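# Clela Sorting Cell

Clela is a small pick-and-place cell for packing rooms and parts stores. It takes over the hand sorting of small boxes and blocks, the work where one person stands at a bench for a full shift and repeats the same movement. The cell comes with the arm, a two-finger gripper and the Brutuleo planning software, in which every job is tried in simulation before it goes to the floor. 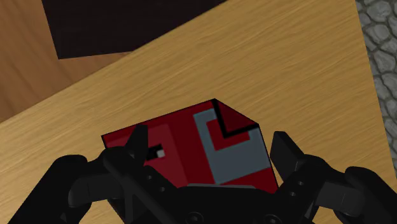
Your staff stay in charge of the work. After Clela is installed, the sorter usually becomes the cell operator: she sets up the job, checks the first pieces and decides when a batch is good. In Brutuleo she can look at each grip from close, like the red cube held between the two black fingers, and judge if the pads sit well on the sides of the part. A tilted part can be studied on the screen, with no stock at risk. No programming knowledge is needed for this.

At Sani, where the first cells were installed in December, the packers asked for one change - a pause button on both sides of the bench. It is now standard on every cell.

**Supplied with the cell**

- Arm and two-finger gripper
- Brutuleo license for 2 users
- 2 pause buttons
- 100 printed job cards
- Operator training at your site

Spare finger pads are sold separately, in packs of 200 for larger sites. For service and spare parts please contact Grenow, and keep the serial number of your cell ready.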